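Home > Paper & Lining > Drawer and Box Lining Paper

Prikalden Botanical Lining Paper, by the roll

In stock. Usually sent within 4 working days.

Price: £32 per roll
Sample strip: free, one per household, just ask

I've been selling lining paper for longer than I've been selling anything else, and this is the one I'd keep if I had to clear out the whole shop and start again. I'm biased, I know. I lined my own chest of drawers with it before I ever listed it (all of the drawers, and then the inside of the wardrobe door, and then a hatbox that didn't need it) and I still like opening them of a morning.

It's a proper lining paper, heavier than wallpaper and a good deal heavier than gift wrap, which people do keep trying to use and which creases the minute you look at it. Prikalden paper has a bit of body. You can fold it, change your mind, flatten it out with the back of a spoon and fold it again somewhere else. The face has a very light matt coating so dust wipes off with a dry cloth. It isn't waterproof! Please don't put it under the sink. I've had that phone call more than once.

What you get

One roll, 37 cm wide and 4 metres long, rolled face inwards on a card tube. No glue on the back. I get asked for a sticky version all the time and I've tried two, and both of them lifted at the corners by September and took the varnish with them when I pulled them off. Plain-backed paper and a thin paste is slower but you can get it out again in one piece when you fancy a change.

Which pattern?

There are three in the range at the moment.

Orchard is the oldest one, small green leaves and not much else. Very calm. Good in kitchens.

Linen Stripe is what it sounds like. It's the easiest to match at the corners if you're new to this, as long as you cut your first edge dead straight.

Hedgerow Evening is the big, loose flowery one, and the one most of you buy. It needs a bit more thought because the stems wander about, so if you care about joins you'll want to cut generously and slide the piece around before you commit. In a small box I wouldn't worry about it. Let the branches go where they like.

Will one roll be enough?

For a bedside cabinet with a couple of drawers, easily. For a full chest, get two, and get them together. The paper is printed in batches of 2,000 rolls and the colour does drift a touch between one batch and the next. Side by side on the table you'd see it. At the bottom of a drawer under your jumpers, well, probably not, but I'd rather tell you now than have you cross with me later.

The batch letter is stamped inside the tube. Keep the tube!

How I put it in

Take the drawer right out and hoover the corners. If it smells of old furniture, leave it by an open window for a day or two first.

Measure the base at the front and again at the back — old drawers are hardly ever square. Cut to the bigger measurement and trim down.

Fold your edges before you paste anything. I run the fold along the table edge and then over it with a bone folder, but the handle of a butter knife does the job.

For paste I use the Diltetti dry powder, mixed on the runny side and left to stand while I have a cup of tea. Brush it on the drawer and never on the paper, lay the back edge down first and smooth forwards with your hand. If you get a bubble, lift and go again. You've got a few minutes before it grabs.

Leave the drawer out overnight. I know you want to fill it. Leave it out.

Lining a box

Boxes are fiddlier than drawers and also, I think, much more fun. The question is what order to go in, and there are two schools. My friend Bożena Zalewska does the base first and brings the walls down to meet it. I do the walls first, with a little lip turned in at the bottom, and then drop the base in on top to hide the lip. Hers looks neater and mine is harder to get wrong, so take your pick.

With Hedgerow Evening I like to put the pattern on the walls and keep it the right way up all the way round, stems rising from the bottom. It does waste some paper. Save the offcuts for envelope linings.

There's a longer piece on boxes in our little shop magazine, The Bimstead Sheet, and you'll find a copy tucked in with every order while they last. Leokadia Sadowski wrote most of it and she's far more patient with corners than I am.
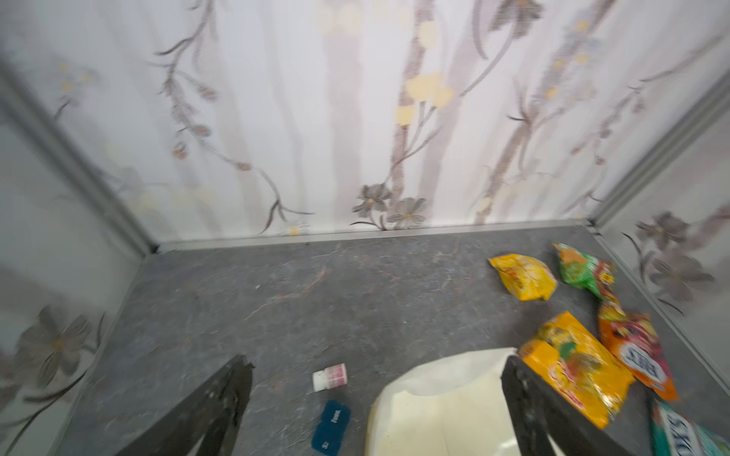
A small box lined with a floral print

Questions I get a lot

Is it scented? No. You can tuck a lavender bag in the drawer if you like that sort of thing, and you can take it out again when you go off it.

Can I use it on a wall? You can, and people have done the backs of alcoves and bookshelves with it. It's narrow though, so for a whole room you'd be joining strips until Christmas. Buy wallpaper.

Will it fade? In a closed drawer, no, not that I've seen. On an open shelf in a sunny window the yellows go first.

Does it come in a wider roll? Sikora, who do the printing for us, have a wider machine, and I've been nagging them. If it happens I'll put it on this page.

Can I return it? Yes, if it's uncut and still on its tube. Sample strips are yours to keep.

Postage

Rolls go out in a stiff tube by ordinary post. Two or three rolls travel in the same tube for the price of one, so if you and a neighbour both want some, put it on a single order. I can send abroad too, but please email me for a price before you pay, as it varies such a lot.

Goes well with

Diltetti dry paste, small tub
Bone folder, straight
Prikalden shelf edging, plain or scalloped
Brass label holders, pack of 4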